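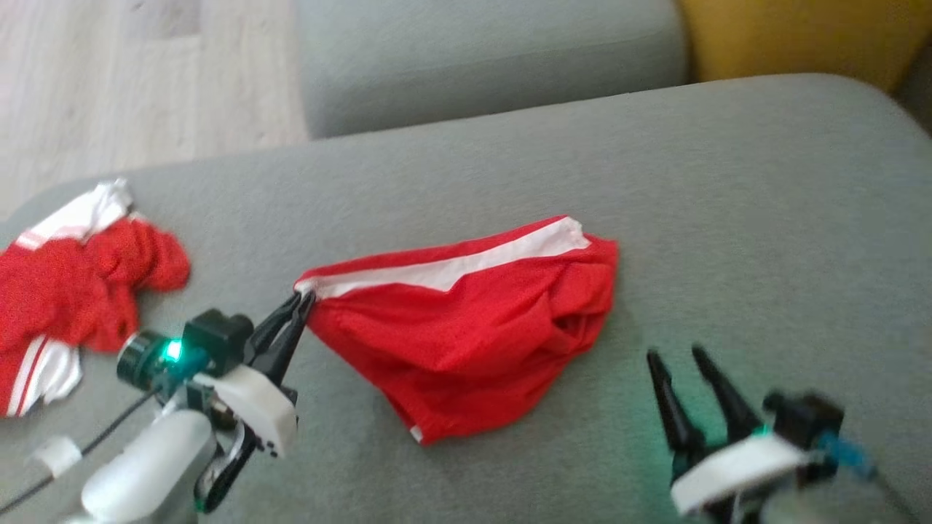
Segundo Flores wrote to us in March that a tape archive which can be heard only on a weekday morning, in one room, with a key, is for him still a closed archive. He has asked three times to hear the recordings of the Tutmont ferry workers, and three times he was at work during our opening hours. We put his remark first in this report, as it has changed what we did with the second half of the grant.

Reading time: 4 min

Progress report, Rellwood Tape Archive, second period

Dear Pascal Lindemann,

Thank you for your patience with the date of this report. You received the budget pages already, so I write here mainly about the work.

The collection holds 3,477 tapes. When we made the application we believed the number was lower, since the old card list did not include the boxes from the Brakside school. All tapes now have a number and a place on the shelf. The Brakside boxes were listed by Tuva Lundgren, and she has also corrected many village names that were spelled in two or three ways on the cards.

Of these tapes, 412 are transferred to digital files and checked. The plan said that we should be further at this point. The reason for the delay is mostly the reel player. It lost speed in the cold months, so that voices became slowly deeper toward the end of a reel. We did not hear this at first. Hedvig Isaksson noticed it on a recording of a song which she knows well, and after this we stopped the transfers and listened again to everything from that period. There were 21 tapes that had to be done a second time. They are included in the number above only in their corrected form.

The repair was made by Kristiansen, who also gave us the belt and the small rubber wheel at cost price. We asked them to write down the correct speed test, and it is now done every morning before the first tape. It takes a few minutes with a test tone. I would recommend the same to other archives that you support, if they use machines of this age.

A second matter is the tapes that smell of vinegar. We knew that there would be some of them. They are kept in a separate cupboard with the door a little open, and they go to the front of the line. On two of the worst ones the first minutes are lost, and we have written this clearly in the list so that a listener does not think the file is broken.

About permission. Many of the people on the tapes were interviewed in their kitchens, and they signed nothing, or signed a paper that speaks only of "use in teaching." Britt-Marie Holmgren has been writing to the families. The answers come slowly but they are friendly. Several families did not know that the recording existed, and asked for a copy before they wanted to discuss anything else. We send the copy in all cases. One family has said no to publication, and their tape stays closed for the time which they have chosen.

Now to the opening hours. In the application we wrote that listening would be possible in the reading room only, and that an online catalog would come in the last period. After the letter from Segundo Flores we looked at the visitor book, and it was thin. Most names in it were our own. We therefore moved a part of the money for shelving, as you agreed on the telephone, to a listening evening and to an earlier catalog.

The reading room is now open on Saturday as well. The first of these days was quiet. On the second one the chairs were not enough, and a discussion started between visitors about where the old Brakside landing had been, before the new road. We made a note of what they said, with their names, and placed it together with the tape. I had not thought of visitors as a source in this way, and I would like to make a simple form for it.

The catalog is ready in a test version. It can be searched by place, by name and by type of work. It cannot yet be searched by subject, as the words on the cards are too different from each other. "Fishing," "fish" and "the nets" are three headings there, and somebody must decide. We hope to finish this work in the next period.

For the next period we ask you to approve two changes. The first is that the final number of transferred tapes is lowered, so that the damaged tapes can have the time they need. The second is that the remaining shelving money is used for a second reel player, as reserve. Kristiansen has one in good condition and will hold it for us until we have your answer.

The list of transferred tapes is attached, and the letter to the families as well, in case you wish to see the wording.

With kind regards,
for the Rellwood Tape Archive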